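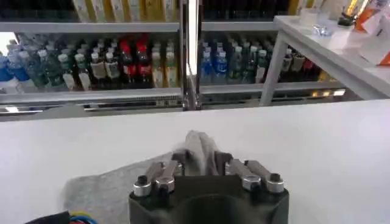

Gripper holding a fold of the gray test cloth at the store bench, drinks shelving behind.

Lastow Store Bench: Progress Report to the Voson Fund
Reporting period ending July

Summary

We had a good period and one real fault, and most of this report is about the fault. The cloth work is further along than we planned. We logged 2,000 pick attempts on the store bench before the stoppage and have added more since the restart. In the middle of the period the gripper failed to let go when told to, and kept its hold on the cloth through an emergency stop. There were no injuries and no damage to the store fittings. We stopped all powered work the same morning and told your office by noon.

We've learned a great deal from it, and we're excited about where the bench stands now.

What went wrong

The arm had picked up a piece of gray cloth and was moving it toward the front edge of the table. The operator saw the cloth pulling tight against a second piece and pressed the stop. The arm stopped as it should. The fingers stayed shut, which is also correct, as they are meant to hold position when power is cut. The trouble began at reset. The controller reported the gripper as open. The fingers were still closed hard on the fabric.

With the gripper marked as open, the software was ready to move on to its next step, and that step was to lower the wrist to the table. The operator noticed the mismatch on the screen and pressed the stop a second time before the arm had traveled any distance. We freed the cloth by hand with the power locked off.

It could easily have been worse. A closed gripper that believes it is open will happily drive down onto whatever is underneath it, and this bench is one people reach across all day.

What we found

There were two causes, and either one alone would probably have passed without notice.

The first was in the wiring. A signal wire from the finger position sensor had been rubbing where the bundle bends near the wrist, and it dropped out at certain arm angles. Our cable check was done with the arm parked, so it never showed up.

The second was in the code we wrote on top of the Lusteo controller. When the position signal went missing, our code filled in the last commanded value. The last command before the reset was "open," so "open" is what it reported. That was our own mistake, made early on to get past some noisy readings, and it should have come out long ago.

We went back through the logs for the same dropout and found 99 short gaps in the signal. Nearly all of them fell within a single motion and had no effect. Three lasted long enough to matter, and we have saved those in full.

What we changed

The wire bundle has a new route with a looser bend and a clamp on each side of it. The cable check now runs with the arm moving through its full range. A missing position signal is treated as a fault, and the arm will not move until a person clears it at the bench. After any stop, the gripper has to close and open fully, and the sensor has to agree both times, before the next step is allowed.

We also lowered the wrist speed near the table. It costs us some time on every pick, and we think it is well worth it.

We tested the new behavior by pulling the signal on purpose at 256 different arm positions. The arm stopped at every one — a very happy afternoon for everyone on the bench!

Cloth work

Pinching a fold from flat fabric is working nicely. The finger pads take a good grip on soft cloth, and the tall fold that comes up between them gives the planner something to aim at. Thin fabric is harder and still slips out on longer moves. Picking one piece from a stack remains our weakest result, and a double pick was part of what set off the stop described above.

Schedule and budget

The stoppage cost us three weeks. We expect to make up two of them by running the bench in the early morning. Repairs, spare cable and the extra sensor came to $3,000, all covered by the contingency line. We are not asking for additional funds.

Next period

We will finish the thin fabric trials and start on stacks. The Jankauskaitė workshop has agreed to review our fault handling from the outside, and we'll send you their notes in full. We would also like to fit a second position sensor on its own wire — the part is here, and the bracket is being made.

The full incident log and the three saved recordings are available to your office on request.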